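Dokis Bin Demonstrations

README and data card
Last revised Mar 24, 2025
Maintained by Tonantzin Salinas

Summary

Dokis is a set of remote-controlled demonstrations of one arm picking objects out of a grey bin. A person drives the arm with a hand controller, and the arm's motion, the gripper commands and the camera streams are all recorded. The set holds 1,000 episodes. It was made for training and testing imitation policies on cluttered picking, and for looking at how much operators differ when they do the same job.

The recordings were made at the Varela workshop between December and the revision date at the top of this file. Earlier trial recordings are not included.

What is in each episode

An episode is one attempt at one object. It starts when the operator presses the record pedal and ends when the pedal is pressed again. Every episode folder contains:

joints.csv — joint positions and velocities, one row per control step
tool.csv — tool position and orientation in the base coordinate system
gripper.csv — commanded opening and measured opening
operator.csv — raw input from the hand controller, before any smoothing
fixed/ — colour frames from the fixed camera
meta.json — operator code, object list, target object, outcome label, free-text note

All clocks are set from the control computer. Camera frames carry the time they arrived, not the time of exposure, so expect a small constant lag between the frames and the joint data. We did not correct it. If your model is sensitive to this, estimate the offset from the bump episodes in the calibration folder, where the operator taps the bin floor with the fingers a few times.

The task

Objects are tipped into the bin by hand before the episode starts. The operator is told which one to pick. They bring the gripper over the bin, line up the fingers, close on the object, lift it clear of the walls and hold it until the pedal is pressed. Placing is not part of the task.

Operators sit where they can see the bin directly. They were allowed to lean and look from the side, which the fixed camera can't do. A policy trained on camera frames alone is working with less than the operator had, and this shows most with flat objects close to a wall.

There are 89 objects in the full list. They are household and office things, chosen to give a mix of soft, stiff, thin and shiny. The list with weights and sizes is in objects.csv. Some objects wore out and were replaced with the nearest match we could buy. Replacements have the same object code with an r on the end.

Objects are not cleaned up or arranged after tipping. If one lands on top of another, it stays there.
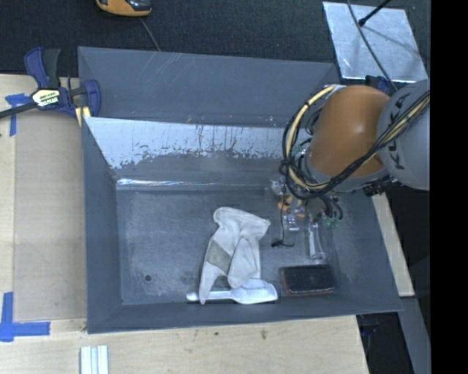
Soft objects took the longest to settle on a rule for. A fabric glove can be picked by a fold, by a finger or by a whole handful, and our first operators each had their own habit. The written instruction now says to close on the thickest fold that can be reached without touching a neighbouring object. Episodes recorded before this instruction are marked rule_a in meta.json and the later ones rule_b. Both are kept. If you want consistent grasps on cloth, filter to rule_b.

Thin, stiff objects that lie flat have a different problem. The fingers have to come down on both sides and reach almost to the floor, and operators slow down a great deal over the last part of the move. Please don't resample these episodes to an even speed without checking the result. The slow part carries most of the useful information.

Where an object lies under another, the operator may move the top one aside first. That counts as part of the same episode. The moment of contact with the first object is marked in meta.json as touch_other when the operator noticed it, and left blank when they didn't.

Hardware and control

The arm is a KUKA, run from our own control computer through a program called Jota. Jota reads the hand controller, limits speed and reach, and sends targets to the arm. It also stops the arm from going below a set height above the bin floor. That limit was lowered once during recording. The change is noted in changes.txt, and every episode states which limit was in force.

The bin is clamped to the work surface so that it doesn't creep. Its position was checked at the start of each session by touching the tool to its rim. If it had shifted, it was pushed back and the clamp tightened. Small differences remain between sessions. The measured positions are in bin_pose.csv.

Bin wear increases over the course of the set. Scratches and scuffs on the floor and walls were left as they were, so avoid using the bin's surface marks as landmarks if you train on early episodes and test on late ones.

Operators

Operators are listed by code only. Each did a practice session before recording, and those practice episodes are not in the main set. Operator 02 is left-handed and had the controller on the other side of the chair. Operator 05 joined late and mostly recorded rule_b episodes.

All operators agreed in writing to the release of their control input. The free-text notes were read through before release and names were taken out.

Outcome labels

clean — picked and held on the first close
retry — picked after opening and closing again
dropped — picked, then lost before the end
missed — never picked
stopped — ended early by the operator or by Jota

Failed episodes are included on purpose. Across dropped, missed and stopped there are 219 of them. The operator gave the label straight after each attempt, and a second person checked it against the frames. Where the two disagreed, the second label is the one in meta.json, and the first is kept in label_first.

Splits

The train and test lists are in splits/. The test list holds back 22 objects completely. A second test list, test_mixed.txt, uses objects seen in training but sessions that weren't. Please say which one you used when you report results. They are not comparable, and the held-back objects are a good deal harder.

Known problems

Cables on the arm hide part of the bin in some poses, mainly when the tool is reaching to the far left. We tied them back further partway through, which helped a bit.

The measured gripper opening is unreliable on soft objects. The fingers flex, and the reading can say closed with cloth still held between them. Use the outcome label instead.

Clear and shiny parts of the gripper are hard to separate from the bin floor in colour frames. Automatic masks made with the Grornine script miss the fingers often enough that we stopped shipping them. The script is still in tools/ if you want to try it with your own settings.

In a few sessions the record pedal bounced and wrote a very short empty episode. We removed those we found. Anything shorter than one second can be thrown out.

Uses we don't recommend

Force estimates. There is no force sensor in the set, and motor currents were not logged.

Timing studies of operators. People took breaks when they liked and were never asked to be quick.

Changes and corrections

Send corrections to the Dokis list with the episode number and the file name in the subject line. Label fixes are collected and go out with the next revision — we don't edit a release once it is up. File checksums are in checksums.txt, and the older release stays on the Varela server for anyone who needs to repeat a result.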